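Rotaso wants a justification for a stapler
Purchasing, Forms and Other Sorrows > General

deskfern
I work for the city of Lam, in a department I will leave vague, and as of January we buy everything through Rotaso. Before that we had Odance, which looked like it had been built during a power outage but let you order a stapler by typing the word stapler.

Rotaso has a threshold. Anything under $100 is a "simplified purchase." I would like to share the simplified purchase. You pick a commodity code, you attach a quote, you attach a second quote, you write a justification of up to 700 characters, and then your supervisor certifies that she has read it. The stapler was $14.

My justification said "To attach paper to other paper." It came back with the note "please expand on business need."

Has anyone gotten one of these through on the first try, and what did you write?

paperclip_ron
You were too clear. A reviewer who understands a sentence has nothing to do and gets nervous. Try "To support the ongoing physical consolidation of multi-page documents in accordance with departmental filing practice." I've used that one on three staplers and a box of binder clips.

deskfern
Submitting it now. If I get a promotion out of this I'm blaming you.

grumblebee
I'm going to be the skunk at the picnic. I review these (different city, same software) and the reason we ask is that under the old setup people bought whatever they liked in $99 slices. We had one office buy a whole conference table as parts. The legs were on four separate orders. You can laugh at the stapler but the stapler form exists for the table.

paperclip_ron
So make a table form.

grumblebee
We have a table form. They didn't use it, which is how we got the stapler form.

halfday_hal
What code did you use, OP? Half the bounces I see have nothing to do with the justification. If you leave it on the default, 2304, you're telling Rotaso you want "Miscellaneous, Other, Not Elsewhere Described," and that goes to a person instead of the auto-approve. The person is in a bad mood by the time it gets there.

deskfern
It was 2304. The search box gave me "stapler, surgical" and "stapler, roofing" and I panicked.

halfday_hal
Go to Desk Accessories, then Fastening, then Manual. Do not pick Fastening, Powered. Powered triggers the safety sheet.

Mitali Uddin
We were the pilot office for this in my county so I've had it longer than most of you, and I'd like it on record that we did send feedback. We sent pages of it. The reply thanked us for our engagement and told us the comments had been logged under 2304.

wendy_in_permits
I laughed so loud at that the guy at the counter asked if he'd filled something out wrong. (He had, but that was separate.)

On the justification thing, I keep a text file of ones that have passed. Sharing a few, use them as you like:

"Replacement of end-of-life unit to maintain current service level." Works for anything with a plug.
"Required for continuity of counter operations." Pens, pads, a bell.
"Ergonomic accommodation, see attached." Attach anything. I once attached the wrong PDF, the parking map, and it sailed through.

grumblebee
Please don't tell people to attach the parking map. I am the person who opens the attachment.

wendy_in_permits
Evidently you weren't that day.

grumblebee
Fair. But I'd like to point out that everybody here thinks the reviewer is the problem, and I get a queue every morning with no way to sort it. A stapler and a sewer pump look the same until you click. If I skim the stapler I'm lazy, if I read it I'm a monster.

paperclip_ron
I don't think you're a monster. I think you bounced somebody's stapler.

grumblebee
Different city!

deskfern
Update. Ron's sentence passed review. It's now with Finance, because both my quotes came from Jetano and they want quotes from two vendors. Jetano is the only approved vendor for office supplies. I looked it up. There is a list of approved vendors under Office, and the list is Jetano.

halfday_hal
Then you need Form 331, sole source. You sign that you looked for another vendor and there wasn't one.

deskfern
But there are plenty. There's a drugstore across the street with staplers in the window.

halfday_hal
Approved vendor. Read the little line under the signature.

deskfern
The little line says the form has to be stapled to the printed quote and walked over to Finance.

wendy_in_permits
Oh no.

paperclip_ron
Oh, that's beautiful. Borrow one?

deskfern
I've borrowed one from the second floor. It's chained to the desk, so I had to bring the desk the form. The owner stood there while I did it.

tallow
Long time lurker. I think you're all being a bit soft on this. My agency still has paper requisitions and triplicate forms, and I can get a box of folders in two days. The pink copy goes in a drawer, and I've never met the person whose drawer it is. Every time somebody comes around selling us a portal I ask how long a stapler takes and the room goes quiet. I'd keep the paper until they pry it loose.
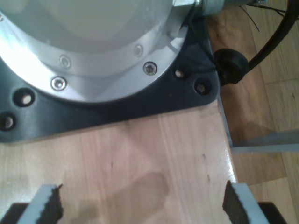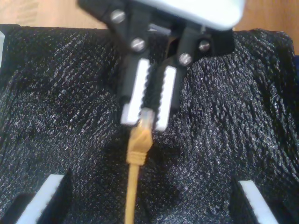
Mitali Uddin
Tallow, I had paper for years and I think you're remembering the good days. Our pink copies went to a man who retired, and they kept going to him, in a tray, for most of a year. Nothing was lost, I'll give you that. It was all in the tray. With Rotaso I can at least see which desk my request is stuck on, even if seeing it is all I'm allowed to do.

tallow
Two days, though.

grumblebee
Two days because whoever gets your pink copy isn't reading it.

tallow
I've never claimed otherwise.

deskfern
Finance has the 331. They'd like to know why the sole source form covers one stapler when the volume discount starts at a dozen. I'm told a dozen would put me over $100 and off the simplified track.

halfday_hal
Don't do it. The regular track has a site visit.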